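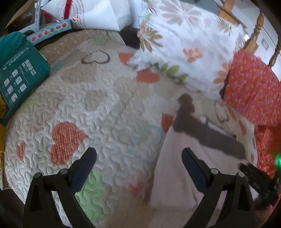
Search this site Type and press enter

My pre-opening table check, with notes
5 min read

I've been running the roulette side of our charity casino nights long enough to have a list, and people keep asking me for it, so I finally typed it up from the May event at the Paracha hall. The checks come first and my comments follow. Steal whatever you like!

WHEEL

1. Wheel level, checked both ways. OK
I put the spirit level across the rim, turn it a quarter and look again. The Paracha floor slopes toward the kitchen (it always has), so the left rear foot needed a full turn of the screw before I was happy.

2. Wheel spins freely, no scraping. OK
Give it a slow push and put your ear close. I heard a faint tick at first, and Jinlong Duan found a scrap of tape stuck under the rim from the last time it was packed away.

3. Pockets clean, dividers tight. NEEDS WORK
The divider next to 18 wiggles when I press it with my thumb. We tested it with a long run of spins and I didn't see the ball favor that side, but I don't love it. Soledad Tapia tightened it before doors and it's down for a proper repair.

4. Two balls, both round and unchipped. OK
Roll them on glass. I keep the spare in my jacket pocket, which my dry cleaner could tell you about.

TABLE AND FELT

5. Felt flat, no ripples in the betting area. OK
Steam it the night before if you can. I was late, so I did it at 4 p.m. with the doors opening at 7 and had a fan on it for an hour.

6. Layout numbers readable from every seat. OK
Sit in every chair, really do it! The far end was dim until we moved a floor lamp over. Then the lamp cord needed taping down, see 11.

7. Table legs locked. OK
Kick test. Gently.

CHIPS AND CASH

8. Chip float counted by two people, both sign. OK
Shagufta Mughal and I both got 3,073 on the first try – a personal best for the two of us. The count sheet goes in the cash box and stays there until close.

9. Table limit sign posted. MISSING AT FIRST CHECK
The limit is 500 in play chips on the outside bets. The sign was still in my car. I ran out and got it, but this is the second event where I've marked this one missing, so from now on the sign lives in the chip case.

10. Drop box locked, key with floor lead. OK
Naveed Minhas was floor lead and wore the key around his neck all night. Please don't leave it hanging in the lock "just while we set up."

ROOM

11. Cords taped, walkways clear. OK AFTER FIX
Besides the lamp, there was the cord for the Talevel scoreboard, which somebody had run straight behind the dealer. We took it around the wall.

12. Exits clear and lit. OK
One exit had a stack of chairs in front of it when I got there. Moved them, checked again at 6:30 and they hadn't crept back.

13. Dealer briefed on "no more bets." OK
Say it once, loud, with the hand sweep. Sobia Janjua was dealing her first night and practiced on us until we were all sick of it. She did great.

14. Help line card on the table. OK
Yes, even with play chips. Put it next to the limit sign where folks can pick one up without asking.

Still open: the divider by 18, and I want a second floor lamp. If your hall has better lighting than ours you can skip that part and I'll be jealous. I'll run this same list before the next one and change the wording on 3 once the wheel is back from repair.

Related
Setting up a blackjack table in a small hall
Brirko chip cases: two years in
How we split the dealer shifts
Radar night: our first trivia and casino mix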